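Are "Talavera" garden pots from a chain store worth sealing, or did I get taken?

Posted in Garden Decor and Outdoor Crafts by Bit-na Son

I swore I would never be a painted pot person. My mother-in-law has a patio full of them, frogs and suns and chickens with planters in their backs, and every time I go over there I feel like I'm having lunch inside a party store. But then Astcombe put out their fall garden stuff, and there were these blue and yellow pots with a sign over them that said TALAVERA COLLECTION in big curly letters, and I lost my mind for ten minutes and bought a set. It came to $200 with tax. I know. My husband has already said everything you are about to say.

Anyway, I got them home and looked at them in daylight. The pattern is the same on every pot. I mean the SAME, down to a little smudge on one yellow petal that shows up in the same spot on each one. The inside is bare clay. On one of them I can catch the edge of the blue with my fingernail and it lifts a bit, like nail polish. The tag says "hand-finished," whatever that is supposed to mean. Somebody's hand put the tag on?

The girl at the register told me they're fine outside all year if I seal them, and what do you know, they sell the sealer right there next to the pots. It's a spray called Nenex and the can says "ceramic-like weather armor." Two other people in line said they use Kindlow instead, a brush-on kind that smells like a shoe factory. I didn't buy either one. It seems fishy to me that a pot needs a can of something before it can be a pot.

So what I want to know:

Is this real Talavera or is somebody being cute with the word? Does sealing do anything, or am I paying extra to delay the same mess? And if I do seal, is it inside, outside, or both? We get hard freezes here and the patio only gets sun in the morning. I want to put rosemary and maybe some mums in them. The receipt is still in my purse, so "take them back" is an okay answer too.

Seung-woo Heo

Take them back. You can stop there if you like, but since you asked three things I'll go through them.

The word first. Talavera is a kind of glazed pottery. It gets fired, then the white glaze goes on, then the painting, and then it's fired again, so the color ends up as part of the glass. You can't lift that with a fingernail. You could chip it if you dropped a hammer on it, and then you'd have a sharp little flake and not a peel. What you have sounds like a terra cotta pot with a decal or acrylic paint and a clear coat over the top. The matching smudge tells me decal. Nobody paints the same mistake on a whole set.

Is the store lying? I'd say they're doing what stores do, and using a name as if it were a color. "Collection" is the word that does the work on that sign. I've also seen "inspired," "style," and my favorite, "Old World," on a pot that still had the forklift dust on it. If it doesn't say who made it or where, I assume it's paint until somebody shows me otherwise. Even the glazed kind sold at roadside places is mostly not the certified stuff, and that's fine with me if it's priced like a pot.

Now sealing. I'm a skeptic on this and I'll tell you how I got that way. I had five painted clay pots and I did everything the can said. Cleaned them, let them dry a week in the garage, scuffed them with 200 grit paper where the pattern wasn't, then two coats of clear outside and a different product inside. They looked great until the first cold stretch. The clear coat went cloudy near the bottom, then it bubbled, and by spring I could pull it off in strips with the flowers still printed on it. I've kept one of the strips in a drawer so I can show it to people who recommend sealer.

The trouble is that clay drinks. Water goes in from the soil side, or up through the foot if the pot sits flat on concrete, and it wants to leave through the wall. If the wall is covered in plastic it pushes the plastic off. When it freezes it pushes harder. Sealing only the outside is the worst version, and that's the version the front of the can shows you. Sealing the inside is better on paper, but you have to get the drain hole and the rim and the whole bottom, and one missed spot lets the water in anyway. And there goes your breathing clay, which was the one thing a cheap clay pot had going for it. Your rosemary would not thank you.

"Ceramic-like weather armor" means clear spray. I haven't used Nenex so I can't tell you it's bad clear spray. I'd want to see a pot that had been through a winter in it, and I notice the store doesn't have one of those on the shelf.

If you decide to keep them, here's what I would do, and it costs you nothing:

Don't plant in them. Put the rosemary in a plastic nursery pot and set that down inside. Lift it out to water, let it drip, put it back. The painted pot stays dry and the decal has no reason to come off.

Keep them up off the concrete on something. Scrap tile, pot feet, two sticks, I don't care.

Bring them in before the first hard freeze. All the way in, where it stays above freezing. A carport is not in.

Wipe them with a soft cloth and plain water. No scrubber, no vinegar, no glass cleaner. I've seen people recommend furniture polish for the shine and I'd like to know who those people are. 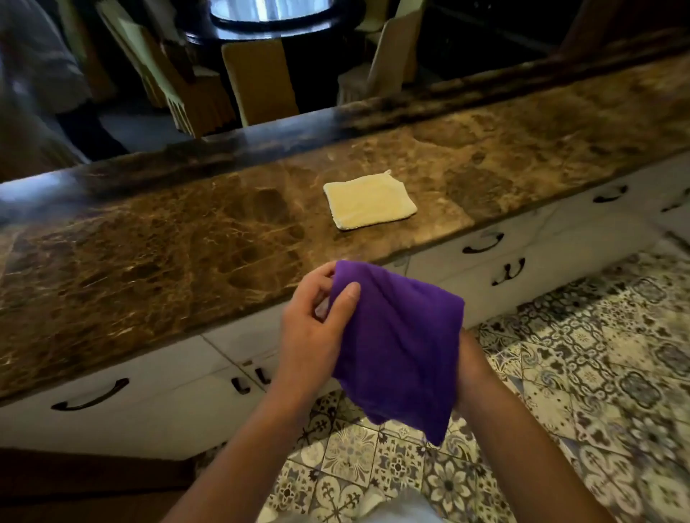

Cleaning: a plain soft cloth is all you need.

And don't stack them. The foot of one will scrape a ring around the inside rim of the next one, and on these that means paint gone.

But again, you have a receipt. For $200 you could have one or two honest glazed pots of a good size from a pottery yard, or a whole row of plain terra cotta that looks better every year it sits outside. I don't understand why plain clay went out of favor. Every pot at my local store now has a face or a saying on it.

mudroom_marge

I love mine!! I have had the sunflower ones from Astcombe on my front steps and get compliments from the mail lady all the time. I did the Kindlow, the smelly one, and yes do it outdoors, my kitchen stunk through supper. I did inside and outside and the bottom. They have not peeled, BUT to be fair mine are under the porch roof and I'm somewhere warm and we don't freeze so I guess that isn't the same thing as what you have. Put some pebbles in the bottom so the water runs out. Not everything has to be fine art, if they make you smile keep them!

Seung-woo Heo

Reply to mudroom_marge: glad yours held up, but under a roof in a warm place an unsealed pot would have held up too, so I don't see how we'd know the Kindlow did anything. Did you leave one bare to compare? Also, pebbles in the bottom don't help water run out. It sits in the soil above the pebbles. Use a bit of screen over the hole if you're losing dirt and leave it at that.

mudroom_marge

Well no I didn't leave one bare, why would I leave one ugly? And my grandmother used pebbles.

old flowerpot

Quick test if you aren't sure what you've got. Put a few drops of water on the bare clay inside. If it soaks right in and goes dark, the clay is soft and thirsty and will not like a freeze no matter what's on the outside. Then take nail polish remover on a cotton swab and touch it to the blue somewhere on the back, low down. Real glaze won't care. Paint will come off on the swab. Do it on the one that's already lifting, and check the store's return rules before you do it, some of them get picky about a mark.

I'll disagree with the man above on one point. A masonry sealer, the kind that soaks in and doesn't leave a film, can slow the water down from the inside. I've had it work on bare clay. I would not count on it for a painted pot in a cold yard and I would not buy it from the same shelf as the pot.

Bit-na Son

Okay, I did the swab. The blue came off like eyeshadow. Water on the inside disappeared while I was looking at it.

I called Astcombe and asked what "hand-finished" means and the person put me on hold, came back, and read me the tag. I said yes, I have the tag. She said it means they are finished by hand. So there we are.

They'll take back the ones I didn't swab, receipt or store credit, my pick. I'm picking the money. The swabbed one I'm stuck with, and I'm going to do the plastic pot trick and bring it in when it gets cold. Mum in it for now. From the driveway it looks fine, I'll give it that. Marge, no offense meant to the sunflowers.

If anybody knows how to tell a good glazed pot from a bad one while standing in the store, without getting caught with a cotton swab, I'd still like to hear it.

old flowerpot

Look at the drain hole and the foot. On a glazed pot you'll usually see where the glaze stops, with a thick rounded edge or a drip. Paint just ends. Tap the rim with a knuckle too. A well-fired pot rings and a soft one thuds, and so does a cracked one, so you want the ring either way. And look at two of the same pattern side by side. You already know what to look for there.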